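Session 5: Good practice at the folding bench

Notes by Derek Furnival, to read before you come in, please, and to bring along with you afterwards

Welcome back, everybody. Last time we had a good long natter about risk assessment on paper, and I promised that this week we would get on to the everyday rules, the ones you will need each time you work with a two-armed cell and a heap of laundry. Most of them are common sense, but common sense has a way of slipping off when you are on your fourteenth T-shirt, so I have written them out.

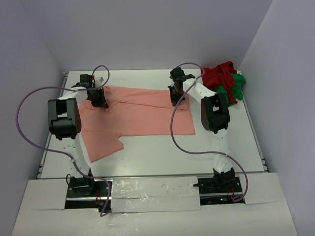
Nurnari Short Courses, Robotics and Automation Team

Let us start with the cloth. Each trial begins with one garment in the working area, and anything else that has to stay on the table goes to a back corner, well clear of the arms. Smooth out the worst of the creases by hand if the task sheet allows it, and leave them well alone if it doesn't. The Omberg sheets allow it and the Malinowski ones don't, so do look at the heading first (I have caught myself out more than once!).

Next, the hoses and cables that run along the arms. They need enough slack for the arm to reach right across the table, and they should be held to the links with ties or clips. Before power goes on, follow each one with your finger from the gripper back to the base. If a loop could catch on a fitting or drag at the cloth, move the tie and check again. I know it feels fussy, and I would still like you to do it every single time.

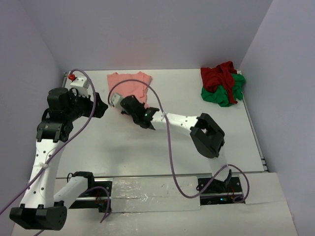 Then there is the matter of two arms sharing one table. Agree before you start which arm is to move first, say it out loud to your partner, and keep to it. When the grippers have to come close together, bring the speed down to the setting on your Lolance card and go gently. Hands stay outside the walls whenever the arms are powered, even if they have stopped and look as though they mean to stay stopped. If a sleeve needs straightening, press stop, wait for your partner to say "clear", and only then reach in.

Last of all, the log. Write down every stop, including the silly ones. Our book had 2,387 entries in it when I checked in March, and 295 of those were hoses or cables, so you can see why I go on about them.

For next week, please read the chapter on shared workspaces and bring one rule of your own that you think I have missed.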